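January, Dustia textile bench
Cloth handling and care, green set

Starting weight of the batch, dry, bagged: 928 g for 20 cloths. Same batch as the Gurico order, opened this morning. Lint on the bag seam, none loose in the bottom of the bag.

Purpose of the entry: fix a folding and laundering routine for the green cloths before the absorbency runs. The last set was folded three different ways by three people and the edge measurements could not be compared.

1. Receiving

Cloths were taken out of the bag singly and laid on the white table for the first check. Looked for pulled loops, skipped stitches in the hem and labels sewn in crooked. Two went back in the bag with a pin through the corner. One has a broken hem thread near the corner, the other has a thick seam where the hem overlaps itself.

2. Orientation

The label is the only dependable reference on these. Both faces feel much alike by hand, and with the cloth rumpled it is easy to take one hem for the next. Working rule from now on: find the label first, then follow the hem it is attached to until a corner comes up. That corner is corner A. Number nothing until A is found.

The label is small and white with an oval logo and red characters inside the oval. The hem beside it is olive green, a shade off the body of the cloth, and can be followed by eye through most folds. Ribbing shows on part of the surface and fades out elsewhere. Do not use it to decide which face is up. 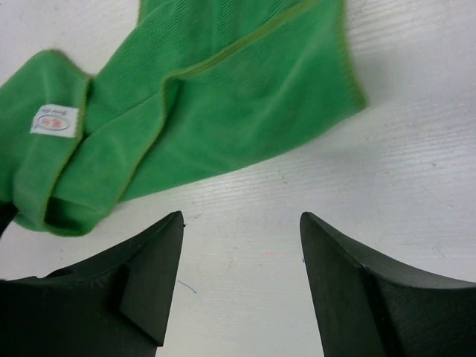
3. Flattening and folding

Lift at A and at the next corner along the labeled hem. Let the cloth hang, count to five, lower it far edge first. Smooth from the middle outward with the flat of the hand. No pulling on the hems; they stretch less than the body and the edge goes wavy.

Fold in half, label outside. Fold in half again across the first fold. Stack with all labels at the same corner.

Loops left at a fold add height to the stack. Open the fold and lay it again. Pressing down on top does not take them out.

4. Wash

Warm, no softener, own load. Line dry indoors. Paster liquid at half the marked dose. The line in the back room holds the whole set if the clips are shared between neighbors.

5. Open items

Edge length after first wash, corner A to next corner. Everett Baptiste has the steel rule.
Replacement for the two rejects, ask Alemayehu.
Shelf 83 is still full of the old blue set. Clear before the stack goes up.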